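Section 4: Fitting the Jilow counter and setting up your street

Right, you've got the rubber tubes stretched out flat and you've picked your pole. I've put in more of these bike counters than I care to remember, and the fitting is the easy bit. Getting numbers the council will believe takes more fuss, so please go slowly through this section even if you did one last year with the old Katelent box (the menus have moved!). 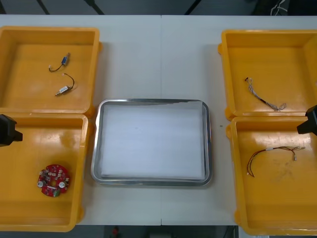
Dralludberg, 2019-02-02

This version replaces the July one. Steps 3 and 6 have changed, and the rest is mostly me fixing my own spelling.

Before you start

You need the counter, two tubes, the road nails, a chain and padlock, and a hi-vis vest. Check that your permit covers the side of the street you're working on. Mine once didn't, and I had to pull the whole lot up again before lunch.

Laying the tubes

1. Pick a spot mid-block, well away from driveways and bus stops. Riders who are slowing down or swerving get missed.

2. Lay both tubes straight across the bike lane, kerb to painted line, 50 centimetres apart. Measure at both ends.

3. Nail the kerb end first, then pull each tube snug and nail the far end. Snug means it doesn't flop about. If you stretch it until it hums, you've gone too far - back it off.

4. Push the tube nearest the oncoming riders onto port A and the other onto port B. Swap them and every rider is going the wrong way up Tôn Street, at least as far as the counter knows.

CAUTION: Never kneel in the traffic lane. If you can't reach the nail from the bike lane or the footpath, leave it and come back with a second person to watch the road.

5. Chain the box to the pole at knee height, with the lid facing away from the road.
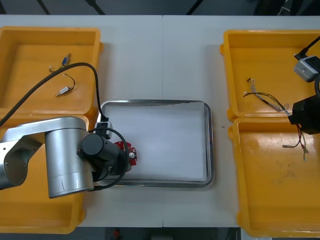
Waking up the counter

6. Hold the green button until the screen shows the date. Set the time from your phone and choose BIKES ONLY. The old box had this under Options, but now it's on the first screen, which I love.

7. Type in your site number. The Dralludberg sites run from 127 to 173, and yours is on the front of your permit. If you're on the river path, use 189 and skip step 8.

8. Choose ONE WAY or TWO WAY. Pick TWO WAY for any painted lane, even a one-way one. People ride the wrong way down them all day long and we want those trips in the report too.

9. Ride over the tubes yourself, five times each way, at a normal pace. The screen should show ten. One short is fine, so long as a second go comes up right.

Note: Prams, scooters and very keen joggers can set it off. Don't try to correct for them on site. Just jot down anything odd on the log sheet, with the time.

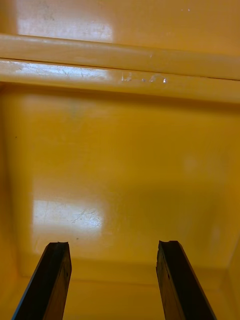
Inside of a yellow bin, rim at the top

Leaving it for the week

10. Lock the lid, give the chain a good tug and write your start time on the log sheet.

11. Drop by every second day if you can. You're looking for loose nails and a tube that's gone soft. If a tube has split, stop the count, fit the spare and start again from step 9.

Battery life is nearly 50 days, so don't worry if it's showing half. Below one bar, ring the depot and swap the box before the count starts. Pulling the numbers off it is in Section 5.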